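# About Tendus

Tendus packs and stores household belongings for people who are between homes, clearing out a relative's place, or moving somewhere smaller. We are a small firm. Most of our work is the small stuff that larger movers leave to the customer: bathroom shelves, medicine cabinets, desk drawers, the top of the dresser, the things under the sink.

Effie Guthrie and Selim Gezer started the business after several years on moving crews. Furniture was usually padded, strapped and tagged. The contents of a bathroom often went into whatever bag was closest. They began offering a half-day visit just for those rooms, and it became the main part of the company.

We now rent 1,250 square feet of storage and have a packing room next to it. In our last full year we packed 1,486 boxes.

## How we pack small items

We work one shelf or one drawer at a time and put everything from that spot in the same box. Jars, tubs, rolls and bottles from a dresser top stay together, so they can be set out again in the new place without much sorting. Bigger pieces go in first and we leave room beside them. Slim bottles are laid flat against something that will keep them from rolling.

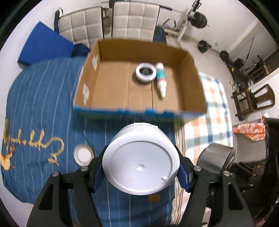 *A round white container and an open box with a roll and a bottle already inside.*

We reuse cardboard boxes for short-term storage and local moves. They come to us with torn tape, old stickers and rough edges, and that is fine as long as the bottom is sound. Boxes going a long distance or staying more than a few months are new. If you would like all new boxes, tell us when you book and we will add them to the quote.

Lids are checked before anything is packed. Creams and other thick products can lie on their side if the lid is tight. Spray bottles can travel in the same box as jars, but we don't put liquids in with paper or fabric. Open food, paint, bleach and aerosols stay with the customer.

Each box gets a number, and the number goes on a list with the room and the shelf it came from. We keep one copy and you keep the other. We used to write the contents on the lid as well, and stopped after customers asked us not to label their boxes for the whole street to read. 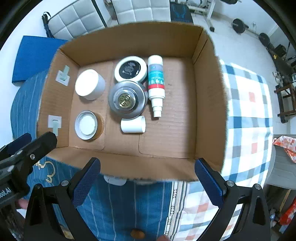

Small loose parts are the other thing we get asked about. Caps, hooks, knobs and little metal pieces go in with the items they were found beside, even when we can't tell what they belong to. We don't throw anything away without asking. At the end of a visit there is usually a short list of odds and ends, and you can go through it with us then or by phone later.

## Who we are

**Effie Guthrie** does the estimates and most first visits.

**Selim Gezer** runs the storage space and the van schedule.

**Firdevs Çetinkaya** leads the packing crew and trains new packers. New packers spend their first month with her.

**Elínborg Mogensen** answers the phone, keeps the box lists and handles billing.

## Working with us

A half-day visit covers one bathroom and one bedroom, or a kitchen of ordinary size. Please leave things where they are before we come. You don't need to sort them or wipe them down. Set aside anything you will need that night, including medicines, glasses and chargers, and keep it in a bag away from the rooms we are packing.

Storage is billed by the month, and you can collect single boxes by number with one day's notice. January and the end of summer fill up early.

The office is open from 8 a.m. to 4 p.m. Visits can start as early as 7:30.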